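Imprimir | Enviar por e-mail

Uma tarde na oficina de robôs da Jalness

Fazia tempo que eu queria conhecer a oficina da Jalness por dentro, e em agosto finalmente abriram as portas. Quem me arrastou foi a Dalia Uibo, que trabalhou comigo nos tempos da Sellside e que hoje programa braços robóticos com uma alegria que dá até inveja. Ela me mandou mensagem às oito da manhã: "vem, tem café e tem robô". Com um convite desses, eu fui, claro!

Cheguei às 15 horas e já havia fila no portão, com muita criança, alguns pais de mochila nas costas e um senhor que perguntava a todo mundo onde ficava o torno (ficava no outro galpão, e ele foi até lá, voltou, e depois não saiu mais de perto dos robôs). Deram para cada um de nós um crachá de papel e uns óculos de proteção que embaçaram na mesma hora. Passei metade da visita limpando os meus na barra da camisa.

A primeira parada era a bancada do projeto Neko, que é o xodó da Dalia. O trabalho ali é pegar e soltar peças, o que parece pouca coisa até a gente ficar do lado e ver quanta decisão cabe num gesto que a minha sobrinha de três anos faz sem pensar. Quem explicava era o Anil Namboodiri, um homem paciente, de voz baixa, que repetia tudo com o mesmo gosto a cada grupo que chegava. Contou que a equipe já tinha feito 3000 tentativas só naquele mês, e que cada peça pede um jeito próprio de chegar: o cubo é camarada, o cilindro aceita qualquer lado, mas a estrela e o coração dão trabalho, com aquelas reentrâncias todas.
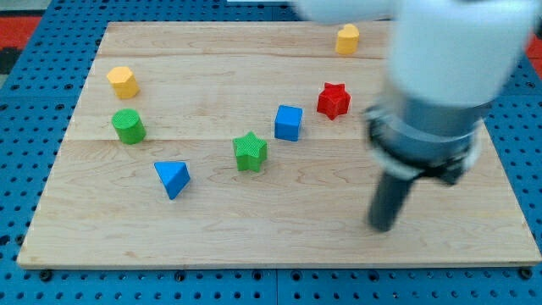
Por que treinar com formas tão simples?

Porque com elas fica mais fácil descobrir onde está o erro. Se o braço se atrapalha com uma forma conhecida, a equipe sabe logo se o problema foi a posição calculada ou o jeito de pegar, e só depois passa para objetos mais complicados.

Fiquei ali uns bons minutos – a Dalia diz que foram 20, eu juraria que foram cinco – e só saí quando me chamaram para o Poduval, o outro projeto da casa, que organiza parafusos e porcas em gavetinhas. Achei bonito também, mas confesso que meu coração ficou na outra bancada.

No fim teve o café prometido, com bolo de fubá, e uma conversa comprida na calçada sobre o tempo da Sellside, quando a gente achava moderníssimo ter uma impressora que grampeava sozinha. O Anil disse que esperavam 100 visitantes e que tinham comprado bolo para metade, então quem for à próxima que chegue cedo! A Dalia prometeu me avisar da data, e eu ponho no blog assim que souber.

12 compartilhamentos | 4 comentários

Receba os novos textos por e-mail: assine a newsletter.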